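Comprar aparatos para que duerman en un armario

Llevo catorce años trabajando en consultas de neurofisiología, primero en un hospital grande y ahora en un centro comarcal, y he visto llegar muchos equipos nuevos. Casi todos eran buenos. Varios siguen en uso. Otros están en un armario, con la funda puesta y la batería descargada, y no porque fallaran. Se compraron mirando la hoja de características, y en la hoja de características no sale el técnico que tiene que colocar el aparato a las ocho menos diez de la mañana con tres pacientes en la sala de espera.

Mi opinión es sencilla: en los equipos portátiles de diagnóstico pagamos demasiado por prestaciones que no usamos y demasiado poco por lo que rodea al aparato, es decir, fungibles, recambios, formación y un teléfono al que conteste alguien. Hablo sobre todo de electromiógrafos, polígrafos de sueño y registradores de larga duración, que es lo que conozco. Supongo que en otras especialidades pasa algo parecido, pero no lo voy a afirmar.

El último concurso de mi centro fue para polígrafos de sueño domiciliarios. Se presentaron dos ofertas que cumplían, una de Dultberg y otra de Sistodus. Las puntuaciones técnicas quedaron casi iguales. La diferencia la marcó el número de canales, donde Sistodus ofrecía más, y el precio de salida, donde también ganaba. Se adjudicó a Sistodus. En el pliego no había un solo punto por el precio de las cánulas nasales, que en ese modelo llevan un conector propio y solo se compran al fabricante.

Un polígrafo domiciliario hace una noche por paciente y en cada noche se gasta una cánula. También se gastan cintas, aunque duran más, y sensores de dedo, que duran menos de lo que promete el manual. El primer año hicimos 199 estudios. Cuando se sumó lo gastado en material, la ventaja del precio de compra había desaparecido, y todavía le quedaban al equipo varios años de vida. El segundo año se empezó a racionar. Racionar quiere decir que un sensor que da una señal dudosa se vuelve a usar, y que el estudio dudoso se repite. El paciente vuelve a casa con el aparato otra noche y la lista de espera crece.

Los canales de más, por cierto, no se han utilizado nunca. Para lo que pide nuestro servicio de neumología basta con los de siempre.
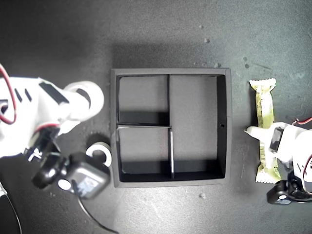
Tesora, octubre

Cuando cuento esto, la respuesta habitual es que el pliego se hizo mal. Es verdad, pero se queda corta. El pliego lo redactan personas que tienen delante los catálogos, y los catálogos están escritos de una manera determinada. Dicen el peso del amplificador, la frecuencia de muestreo, la autonomía y el alcance de la conexión inalámbrica. Son datos ciertos y fáciles de comparar en una tabla. El coste por estudio a cinco años no aparece en ninguno que yo haya leído, y el tiempo de preparación tampoco. Si el comprador no lo pide por escrito, el fabricante no tiene motivo para darlo.

El tiempo de preparación merece un párrafo aparte. En nuestro centro cada visita de entrega de polígrafo está citada a 17 minutos, una cifra que salió de dividir la mañana entre los pacientes previstos. En ese rato hay que comprobar la carga, borrar el estudio anterior, introducir los datos del nuevo, explicar al paciente cómo se coloca todo y hacer que se lo coloque él una vez. Con el modelo antiguo daba tiempo. Con el nuevo, el programa obliga a pasar por tres pantallas de configuración que no se pueden guardar como predeterminadas, y lo que se recorta es la explicación. Luego el paciente llega a casa, se pone la cinta torácica en la cintura y la noche no sirve.

Se podría arreglar con una actualización del programa. La pedimos. Nos contestaron que estaba en estudio y que, mientras tanto, podíamos contratar el nivel superior de soporte, que incluye perfiles personalizados. Es una respuesta comercial correcta y no me enfado con quien la dio, pero el hospital ya había gastado su presupuesto.

También conozco el caso contrario. El electromiógrafo que usamos a diario es un Bensaid de una serie que ya no se fabrica. Es pesado, tiene una pantalla pequeña y el carro chirría. No hace nada que no hicieran los demás de su época. Sin embargo, admite electrodos de cualquier marca, los cables se cambian sin abrir la carcasa y el manual de servicio venía en la caja. Cuando se estropeó el estimulador, nuestro propio servicio de electromedicina lo reparó con una pieza pedida por catálogo. El equipo estuvo parado un viernes y el lunes siguiente había agenda normal. En la tabla de un concurso actual ese aparato quedaría el último.

No pido volver a los equipos viejos. La portabilidad ha sido un avance real, sobre todo para los pacientes que viven lejos o que no pueden dormir fuera de casa. Un registrador pequeño que funciona con batería permite hacer estudios que antes exigían un ingreso, y eso vale dinero. Lo que discuto es que cada gramo menos y cada canal más se premien con puntos, mientras el conector cerrado sale gratis.

Hay tres cosas que cualquier centro podría incluir en sus pliegos sin cambiar ninguna norma. Una es el coste completo por estudio, con precios de fungible comprometidos durante toda la vida prevista del equipo. Otra es una prueba de uso con el personal que lo va a manejar, en una mañana de consulta corriente, sin el comercial al lado. La última, y la que más resistencia encuentra, es la salida de los datos en un formato abierto. Ahora mismo tengo estudios antiguos que solo se leen en un ordenador que no se puede actualizar — y que algún día no arrancará.

A la prueba de uso se le suele objetar que es lenta y subjetiva. Lenta es. En cuanto a lo subjetivo, se puede cronometrar la preparación, contar los estudios que hay que repetir y anotar las llamadas de los pacientes por la noche. Son medidas bastante más cercanas a nuestro trabajo que el alcance de una antena en campo abierto.

También se me ha dicho que los técnicos siempre preferimos lo que ya conocemos. Algo hay de eso. Yo misma protesté cuando quitaron el papel, y me equivocaba. Pero una cosa es el hábito y otra que un estudio de cada tanto se pierda por un sensor gastado que no se ha podido reponer. Lo segundo consta en el registro de incidencias del servicio, que cualquiera de la dirección puede consultar.

El año que viene toca renovar los registradores de larga duración. He pedido por escrito que la valoración incluya el material de un año completo y que nos dejen los equipos candidatos dos semanas antes de puntuarlos. Todavía no me han contestado.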